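About the Mitby School Robotics Club
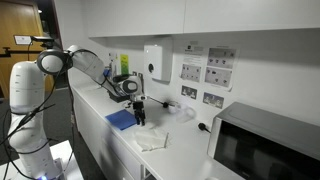
The club's robot arm at the kitchen counter, with the blue cloth and a plastic cup.

We are a robotics club for students from 14 to 19 years old at Mitby School. The club was started in September 2021 by Gøran Haugen, who teaches physics, and Solveig Løken, who was then a student in her last year. In the beginning we had only two laptops and one small line-following car, which we called Skinby. The car is still in use for the first lessons of new members.

Today we work mostly with household tasks. A kitchen is a difficult place for a robot, because cups are transparent, cloths change their shape and people leave things where they want. The students choose one task for each term. They write the program, test it at the counter and keep a logbook of every attempt, also the bad ones. The current logbook has 230 pages and everyone in the club is allowed to read it.

The members work in small groups. Armindo Cunha helps the programming groups, and Rajkumari Shukla is responsible for safety and for the training which all members must take before they use the arm. This training takes 95 minutes.

Each March we take part in the Tommont student competition. Our best result until now is fourth place, in the class for tidying tasks. We were very happy with it, even if we lost many points on the spoons.

You don't need to know programming when you join. The fee is 500 kroner for one school year, and it includes the competition shirt. Students from other schools are also welcome if there is a free place in a group.

If you have questions, please speak to Signe Lindqvist in the school office, room 2517.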